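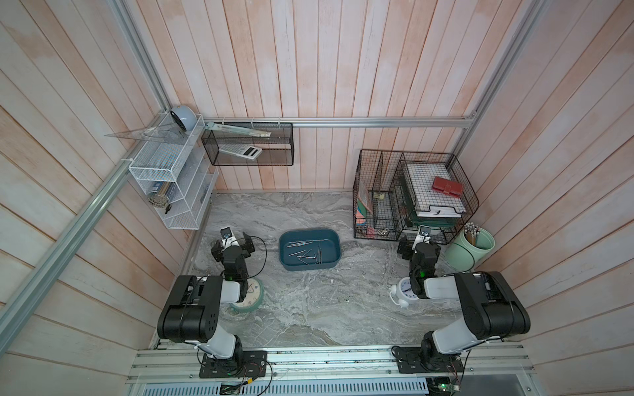

CHAPTER 7
Pale Colors and How They Behave

In this chapter you will learn
how a small amount of pigment changes a white paint
what light reflectance value measures, and what it leaves out
why two pale samples can match at noon and clash after dinner
how an undercoat, a knot or an old color can show through a finish
how to make and read a sample board

Words to know: tint, undertone, reflectance, metamerism, hiding power, sheen, bleed, cutting in

Ask a painter which color gives the most trouble and you might expect to hear red, or maybe a deep navy. Ask a few more and you'll start hearing the same answer over and over: white. Or nearly white. The pale pinks, the creams, the grays with a drop of green in them, the whole crowded family of colors that look like the same color on the card and then turn into completely different rooms once they're on the wall.

I love teaching this chapter. It's the point in the course where students stop trusting paint cards and start trusting their eyes, and it usually happens in a single afternoon.

The Ogundipe Hall Job

Musa Akpan ran a two-person painting business in Unley and had been hired to repaint the reading room at Ogundipe Hall. The client wanted the boards "white, but friendly." Akpan pulled a warm white from the Tillo range, number 677, and brushed out a patch beside the window one morning in August. Everyone liked it. He ordered enough for the whole room, gave the old boards a light sanding, and started on the north wall.

By the end of the second day the phone was ringing. The north wall looked gray, the south wall looked peach, and the wall with the fireplace looked, in the words of the librarian, "like the inside of a shell." Same paint, same batch, same brush. What had happened?

Three separate things, as you'll see, and each one gets its own section in this chapter. The north wall was lit only by the sky, which sends in a cool, bluish light. The south wall sat across from a terracotta floor and was picking up color bounced from the tile. And the fireplace wall had been a strong coral at some time in the past, and one coat of a pale paint was never going to hide it.

Keep this job in mind as you read. We'll come back to it at the end of Section 7.4, when you'll be asked to write the estimate Akpan should have written.

7.1 What a Tint Is

A tint is a color made lighter by adding white. With paint, we usually work from the other direction: the can starts out as a white base, and the store adds colorant to it in very small shots. A pale pink may need so little red that you could miss it in the bottom of a teaspoon. That's wonderful when you think about it — a whole gallon changes character because of a few drops.

It also means small errors matter. If a machine adds one extra shot of red oxide to a dark brown, nobody in the house will notice. Add the same shot to a pale pink and you've got a different paint. This is why you should always mix together all the cans for one room before you start, a practice called boxing. Pour them into one large bucket, stir well, and pour back into the cans.

Most pale colors have an undertone, a second color that shows itself once you put the sample next to something else. Hold a cream beside a sheet of plain printer paper and the yellow jumps out at you. Hold the same cream beside a lemon and it looks almost white. Try this right now if you have a paint card nearby. It takes ten seconds and it will teach you more than the next two pages! 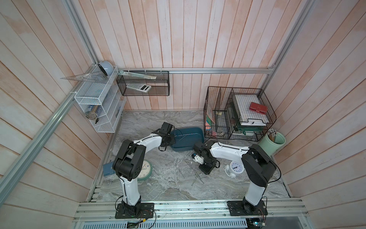
Undertones come in families: pink, yellow, green, blue and violet. Beginners tend to see yellow and blue first, then pink. Green and violet take practice. When you're unsure, look at the darkest color on the same strip of the card. On many strips it's built from the same colorants as the pale one at the top, with a lot more of them, so it gives you a good clue to what is hiding in there. Some makers arrange their strips in other ways, so check with paper as well.

7.2 Measuring Lightness

Paint makers print a number called the light reflectance value, or LRV, on the back of most cards. It runs from 0, for a black that would return no light at all, up to 100, for a perfect white. No real paint reaches either end. A color with an LRV of 68 sends back 68 percent of the visible light that falls on it.

LRV is a terrific tool for planning. It lets you compare two colors from different makers, and it helps you guess how much lighting a room will want. In our classroom we keep the numbers in a card file called the Cindex, arranged from darkest to lightest, and students add to it all year long. You should start one of your own. A shoebox and a pack of index cards will do fine.

What LRV can't tell you is hue. A pale pink and a pale green may share exactly the same value. They will brighten a hallway to the same degree and make it feel like two different houses. It also says nothing about sheen. A glossy finish throws back part of the light like a mirror, so you see highlights and every dent in the board. A flat finish scatters light in all directions and is much kinder to old wood.

7.3 Light Changes Everything

Color is a three-way conversation between a light source, a surface and an eye. Change any one of them and the color you see changes too. Warm bulbs push pale walls toward yellow and orange. An overcast sky pulls them toward blue. A lawn outside a large window can turn a white ceiling faintly green, and on a bright day you can catch it happening as the sun moves.

Sometimes two samples match perfectly under one light and look different under another. This is metamerism, and it's the reason a touch-up that vanished in the morning may glow like a patch on a pair of pants by lamplight. The two paints were made from different colorants that happen to add up to the same result in daylight. The cure is to check every match under at least two kinds of light — daylight and whatever bulb the room will really use.

7.4 What Lies Underneath

Hiding power is a paint's ability to cover what's below it. White pigment scatters light very well, but a thin coat still lets some through to the old surface and back. Over new plaster, you may never see it. Over bare knots, old stain or a strong earlier color, you certainly will.
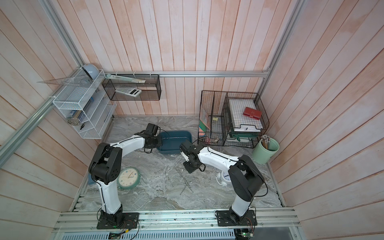 Figure 7.2 Plank walls in a washed-out pinkish white, with streaks of salmon tone showing through the paint.

There are times when you want that effect, and a thinned coat over a warmer color can be beautiful on boards with some texture. When you don't want it, prime. Use a stain-blocking primer on knots, which contain resin that can bleed up through ordinary paint and leave brown rings. Over a strong color, have the primer tinted partway toward the finish coat. Then let it dry for the full time on the label before you judge it.

Grooves between boards deserve their own pass. Cut in along each groove with a small angled brush first, then lay off the face of the board with long strokes in the direction of the grain.

Activity 7A: Your First Sample Board

You will need a piece of primed board, one pale paint, a brush, and a pencil.

Mark the board into four equal strips. Leave the first strip with primer only. Give the second strip one coat, the third two coats, and the fourth three, allowing each coat to dry. Write the paint name and LRV on the back.

Look at the board at breakfast, at midday and after dark, and hold it upright each time, the way a wall stands. Write down the undertone you see at each viewing before you check your earlier notes. Bring the board and the notes to the next class, where you'll trade with a partner and compare what each of you saw.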